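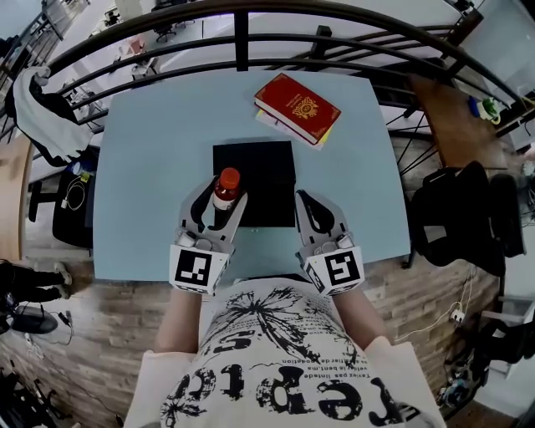 A small bottle of dark red liquid with an orange-red cap, held over a light blue tabletop.

Grakolthorpe pharmacies to take back old medicine year-round

Residents of Grakolthorpe will be able to drop off expired and unwanted medicine at any time of year starting in February, the town health office said.

Four pharmacies have signed up, including Prasertsri on the main street. Until now the town ran two collection days a year, both at the fire station. The last one brought in 325 pounds of pills, creams and syrups.

"People kept asking what to do with a half-used bottle in the meantime," said Yaowalak Thepsuriya, who runs the program. "A lot of it was going down the sink."

Pills may be mixed together in a clear bag. Liquids should stay in their own bottles with the caps screwed on tight. Names and addresses on labels can be crossed out with a marker. Needles, thermometers and inhalers will not be accepted at the pharmacies and should still go to the county transfer station.

Halfdan Skov, the pharmacist at Prasertsri, said the drop box there will be next to the pickup counter and open until 7 p.m.

The town has paid for three years of collection.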